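Home | Gallery | Reviews | Tutorials | Forum

Falden Slate 12: a drawing tablet review from somebody who should have bought a chair

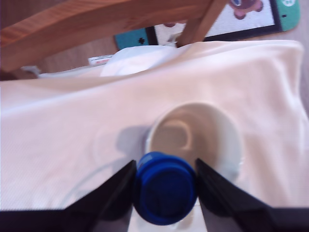 I paint spaceships and wet alleyways for fun, and for the past six weeks I've been doing it on the Falden Slate 12, a pen tablet with no screen and a very high opinion of itself. The box promises "natural paper feel," and for once the box is close. The surface has a dry drag to it, enough that a long curve goes where you meant it to go. Round things are my usual test, since I'm terrible at them. A blue bottle cap seen nearly face on, with its ridged rim and that darker circle sunk in the middle, used to take me an evening and come out looking like a poker chip. On the Slate I got one I liked on the second try, and then the thin rim of a white cup, which is worse.

The pen is light and doesn't need charging. Pressure is good in the middle and jumpy at the bottom end, so your faintest lines either don't show up or show up all at once. I fixed most of that by softening the curve in the settings. Finding the settings was a hobby of its own — the driver installs a program called Akolgo Panel, which hides in the tray and forgets your shortcuts whenever it updates. It updated 4 times in November.

There's a row of buttons down the left side. I use two of them. The others I press with my wrist, usually while saving.

For a real test I did a full piece, a freight barge docking over a city, 382 layers by the time I stopped being sensible. The tablet never lagged. My computer did, but that's between me and my computer.

Compared with my old Detimum, the Slate is thinner, quieter under the nib and slower to wake up. The Detimum also survived nearly 2000 hours and one bowl of soup, and I have no plans to repeat the soup part.

Nibs wear fast. You get a handful in the lid and I'm on my third. Spares are cheap, but the shipping isn't.

Would I buy it again? Yes, on sale, with the driver page bookmarked.

Posted 28th December

Recent reviews
Skerilley brush pack, second edition
Detimum pen display, one year on
Cheap drawing gloves compared
Monitor arms for small desks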